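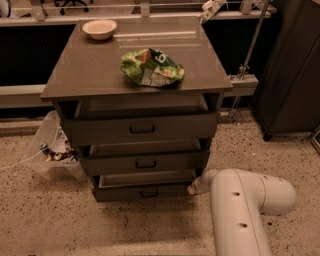 The drawer cabinet with all three drawers a little open, and the arm down by the lowest one.

I have been teaching the robot to close drawers since the beginning of September, and I want to write down what I learned before I forget it. My colleague Saimi Saarela says that closing a drawer is the most boring task in our whole list. Maybe she is right, but I became quite attached to it.

For those who read my blog for the knitting: at work I move a robot by remote control. I sit at a desk with two handles, one for each hand, and a screen that shows what the robot's head sees. When I move my hand, the arm moves the same way, a small moment later. Everything is recorded, and afterwards the software tries to learn from my recordings. One recording is called an episode. For the drawers the plan says 40 episodes per day, and I usually reach 39, which annoys me more than it should.

The first days were bad. I pushed the drawer from the middle, on the handle, as I would do at home with my own finger. But the handle is a recess, and the tip of the gripper likes to go inside it and stay there. Then I pull back, the drawer comes with me, and the episode is spoiled. So I started to push on the front panel near its right edge. A drawer pushed from the side can turn a little in its rails, so you must push slowly and keep the direction straight. I say "straight, straight" to myself while I do it. Helmi Harju, who sits at the next desk, has asked me to say it more quietly.

The lowest drawer is the difficult one. The head looks down from above, so on my screen the cabinet gets smaller toward the floor and the bottom drawer is the smallest of them. It is hard to judge how far the tip is from the panel. In the beginning I always stopped too early, waited, and then made a little nervous poke. Helmi looked at my recordings and told me that the robot will learn the poke also. This was a useful thing to hear. Whatever I do with my hand becomes a habit of the machine — also the waiting, also the doubt.

Now I do it like this. First I bring the arm down beside the cabinet, away from the drawers. Then I move the tip in front of the panel and lower it to the right height. Only after this I push, with one movement and the same speed until the end. If I feel that I want to correct something in the middle, I let the episode go and begin again. It took me about 9 attempts to get the first one I was happy with.

We also change the things on top between the episodes. A bowl in the back corner, a snack bag in the middle, another day something else. They have nothing to do with the drawers, and this is the idea. The robot should learn that the bag is not its business. I have the same problem with snack bags, but in my case it cannot be trained.

I open the drawers again by hand each time, never the same amount. At first I made them all very neat and equal, and Saimi told me that real people do not leave drawers like this. She was right, so now I pull them without looking.

When we have 1,000 episodes, the team will train the first version and I will see what it does without me. I am a little afraid that it will close the drawer exactly in my way, with the small stop I still make before touching the panel. I have tried to lose this stop and I cannot. Yesterday evening I noticed that I do it in my kitchen, too.

Next we start with opening, and there I will need the handles after all. I will write about it when my shoulders have recovered. The second sleeve of the gray cardigan is also coming, slowly.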